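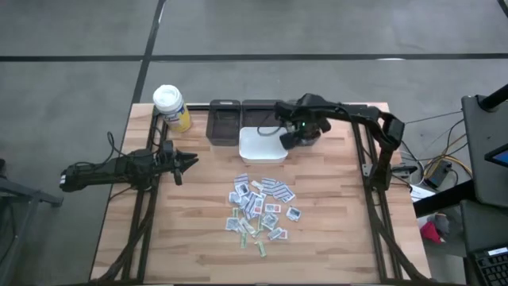 So I finally tried macrame with waxed cotton cord, and you guys, I'm hooked! I've been making plain knotted bracelets since June, mostly in embroidery floss, and I had no idea how different a stiffer cord would feel. The knots stay where you put them. You can set your work down, go answer the door, and come back to exactly the row you left.

My first one was a flat band in teal and rust for my sister, with a sliding clasp. It took me 2 evenings, and one of those was mostly me undoing the same six knots (left over right, then right over left, and I will apparently be learning that until I'm old). She put it on at dinner and hasn't given it back for the photo I promised you, so you'll have to wait for that one.

The cord is from Ekdale, in the 1 mm. I bought the 100 yard spool thinking it would last forever and it's more than half gone already. For a wrist band I cut four strands at 60 inches each, which sounds like way too much until you've run out with an inch to go - ask me how I know.

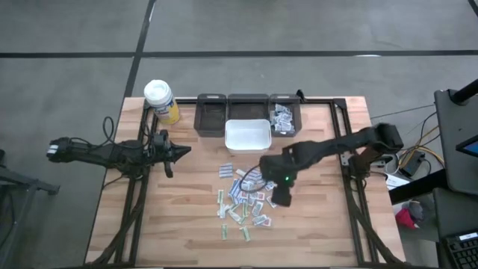 Filed under: Bracelets, Works in Progress

The one I'm most excited about is the wide cuff! It's a diamond pattern I found in an old Pimex booklet from the thrift store, written for wall hangings, and I shrank it down to fit a wrist. I counted 103 knots in each repeat before I stopped counting and just enjoyed it. Three repeats make a medium cuff, with a little left over for the button loop.

I'm doing the diamonds in cream on a dark green background,
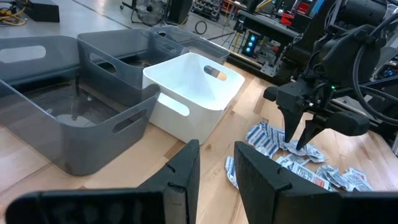

and the edges get a single row of green so the cream doesn't fray where it rubs on your sleeve. I was worried the whole thing would curl, but pulling each diagonal row snug before starting the next keeps it lovely and flat. Pin it at the top and the bottom if yours still wants to roll up.

For the button I went with a little brass one off a coat I wore out years ago. A big wooden bead would be gorgeous too, and I may make a second cuff just to try that. 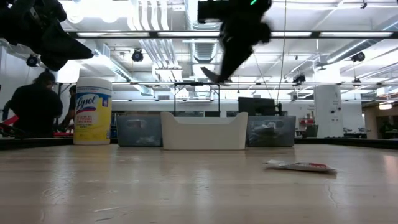

Arnel Agbayani wrote: Love the sound of the green and cream! Does the wax come off on your clothes at all? I made a couple of these for my nieces and had to run a hair dryer over them first.

Only a tiny bit, and only on the first day! The hair dryer is a great idea though - I'm trying it on the cuff tonight.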